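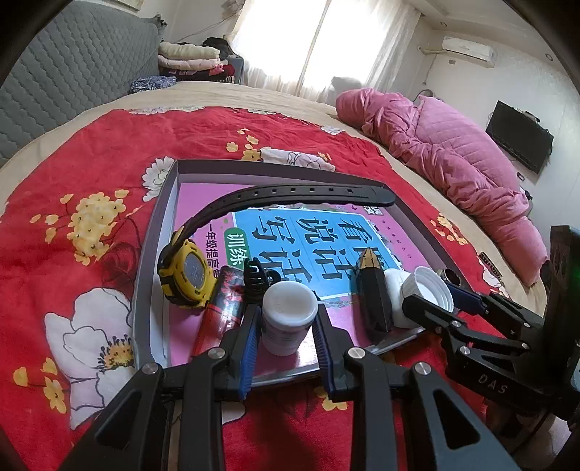
What is the best way to deal with small odds and ends that have no proper home?

Put them all in one shallow tray, sort the tray on a fixed day each month, and give a place of its own to anything you have used since the last sort. The rest can be thrown out, passed on or put in a box for later.

Home > Storage and Tidying > Bedroom

Thread: Tray of bits, how do you sort yours?

tamsin_p
5 Mar 2022
I've started clearing our bedroom and I'm down to the small stuff. I went round with a grey cardboard tray and put in whatever was lying about. It's on the bed now. In it there's a yellow and black digital watch, a black hair claw, one of my daughter's Chinese workbooks (the pink one for first years), a red tube with a black pattern, a little white jar with a screw lid, a white bottle and a few other things that size. There's a white cap in there too.
My problem is that I fill a tray like this every time, feel pleased with it, then the tray goes on top of the wardrobe and nothing happens until July when we turn the room out properly. How do other people get from the tray to an empty tray?
Tamsin Pruitt, Tosstead

rafail_v
Don't put it on the wardrobe. Leave it on the bed. You can't go to sleep until it's dealt with. I did this for our whole flat, one tray an evening, and the longest one took me half an hour.

Zoi X.
I'd disagree with rafail there. I tried the leave-it-on-the-bed method and all that happened was the tray went on the floor at eleven at night and I stood in it.
What works for me is sorting by who uses the thing, and where. Workbook goes wherever homework gets done. Hair claw goes with the brushes. Watch goes by the door or by the bed, depending on where you put it on in the morning. After that you've only got the jars and tubes left, and those are the real job.

tamsin_p
The jars and tubes are exactly what's left, every time. There's a small dark blue pot with a silver lid as well that I forgot to list.

manolis_mv
Open each one. If you can't say what it is and who it's for, bin it. If it's nearly finished, finish it or bin it. Creams have a little open-jar symbol on the label with the number of months in it, and most people are well past that.
I wouldn't keep spare caps at all. A cap without its bottle is rubbish.

Zoi X.
Check it against the bottle in the tray before you throw it out though.

manolis_mv
Fair enough. Try it once, then bin it.

P. Karamanlidis
I'm going to argue against the tray altogether. A tray is just a drawer with no front. We had 5 of them in the house at one point, and my wife bought a set of Caltum dividers to go in them, which only meant the rubbish was in neat squares. What helped was having fewer flat surfaces. I took the little shelf down from over the bed and the bits stopped turning up, because there was nowhere to put them.

rafail_v
They'll have turned up somewhere else, surely?

P. Karamanlidis
Some went in my coat pockets. But you notice those.

manolis_mv
Cardboard is the right choice for the tray, by the way. I had a nice wicker one from Trullano and it never got emptied, as it looked like it belonged in the room. A bit of cardboard looks temporary and you want it gone.

tamsin_p
That's a good point about the wicker. My mother in Ham has a china dish for the same purpose and I don't think I've ever seen the bottom of it.
Pantelis, I can't take shelves down, we rent. But I could clear the windowsill end.
One more question. Watches. It's a sports one with a rubber strap, and it picks up marks if it rolls about with pens and so on. Do people have a proper place for theirs?

Zoi X.
Hook on the inside of the wardrobe door. Do the strap up into a loop and hang it. A rubber strap can be wiped with a damp cloth and a drop of washing-up liquid - do it before you hang it up, and keep it off the buttons.

rafail_v
Bedside drawer, in an old sock. I've done it for years and there's not a scratch on it.

manolis_mv
You'll forget it's there if it's in a sock.

rafail_v
I haven't yet.

tamsin_p
Right, I've had a go. Workbook is on the desk, claw is with the brushes, watch is on a hook until I decide about the sock. I've got the pots and tubes in a sandwich bag on the bathroom shelf and I'm going through them two at a time when I brush my teeth. The tray is flat and in the recycling. The bed was made again by nine, which hasn't happened for a while.

Zoi X.
Well done. Write the date on the bag, or it'll be next year's tray.

P. Karamanlidis
A sandwich bag is a tray with no sides.

tamsin_p
Date is on it. Doing the hall cupboard next, I'll start a new thread for that one as it's mostly gloves.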